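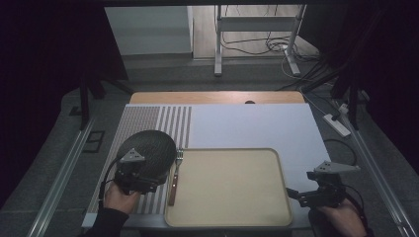 Endia Household Textiles Survey: data card

Reading time: 4 minutes

Summary
The survey records how table linen is bought, washed and replaced in the towns of Mukbridge and Fikville. It holds 3,322 responses, one per household, collected by post in May.

Contents
responses.csv holds the answers. codes.csv explains the short codes used for fibre, weave and washing temperature. Blank cells mean that the question was left unanswered.

Known limits
Households of five or more people are under-represented in Fikville. Washing temperatures were reported by respondents and have not been checked. Entries above 80 degrees should be treated with care.

Use
The files may be copied and adapted for teaching and study, provided that Endia is credited. Attempts to identify a household are not permitted.

Maintainer: Mayuree Sriwong, Endia, Lacson office

Comments

tableclothed: Is linen union coded as linen or as a blend?

M. Sriwong: As a blend, code 5.

hgp: The Mukbridge rows open correctly now, thank you.

Contact | © Endia | Back to top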